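Drive-through bottle shop at Stotedton - worth the detour?

stubbyholder
Sun 1 May

Heading up to the lake with the van and need to stock up on the way. Is the Havari drive-through in Stotedton still going, and will a high roof fit?
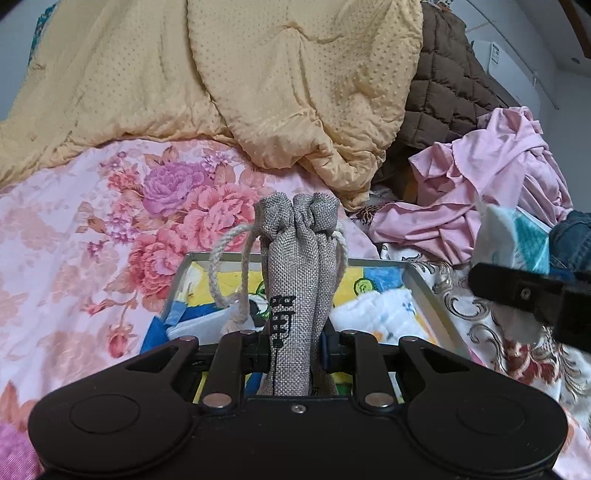

Replies (6)

lakeside_kev
Still going. Clearance sign says 296 cm, so check your air con unit. You drive in one end, tell them what you want and they load it in the boot. Ice is at the far end.

Marnie_R
I'd skip it. Paid 30 dollars for a cheese pack and two bags of chips last August. Lasirura on the main street is cheaper and you can park out the back.

lakeside_kev
Lasirura is cheaper for food, not for beer. And the car park is no good with a van.

Marnie_R
I've parked a van there plenty of times. Go in from the Hrynyshyn Road side.

towball79
Havari does the regional wines by the half dozen, which Lasirura doesn't stock. Don't go Friday after work - the queue goes back past the servo.

stubbyholder
Thanks all. Van is 289 with the hatch down so should be right. Do they take returns on unopened cartons?

towball79
They did for me, with the receipt. Ask at the window.

Marnie_R
Still reckon you'll pay too much for the snacks. Get those at Lasirura first.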